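4.2 Shared tending of the shelving cell

At Jastodix we followed the packing room for 60 working days, from April on. The two-arm cell there took over putting small household goods on racks before they went to Coker, a job the staff used to do by hand at the end of each shift. Figure 3 shows the kind of work the cell is given, with watering cans and a slatted rack.

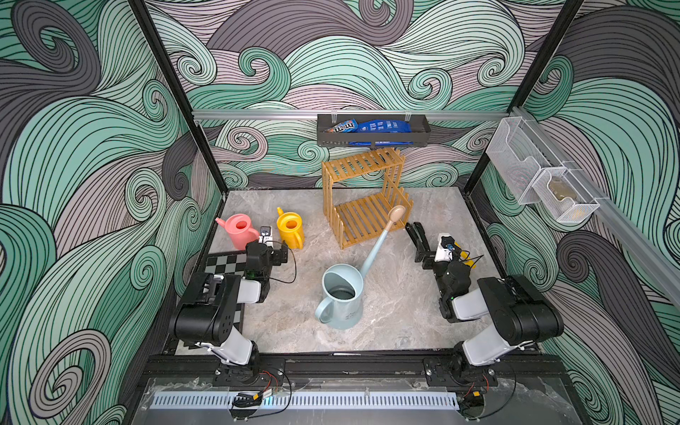
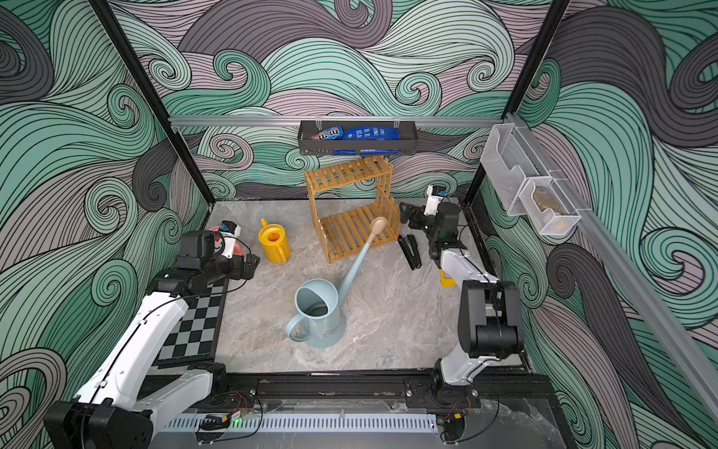
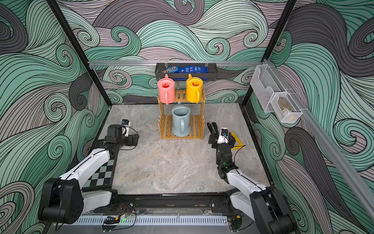

Figure 3. Two-arm cell with rack and watering cans. In the last panel, a pink and a yellow can are on the upper shelf.

The handwork shrank, but checking grew. Workers who had stocked racks now reset the cell, cleared stops and decided which goods were fit for it. Two of them had asked for this role. The others were moved into it - with three days of training, which most called too short.

Breaks changed as well. Under the old routine, people on the line stopped together. With the cell running, one person stayed behind to answer its alerts, and the lunch table was seldom full. Pacheco, the second site, avoided this by pausing the cell at noon. Its managers accepted the lower output - the staff had made it a condition of the trial.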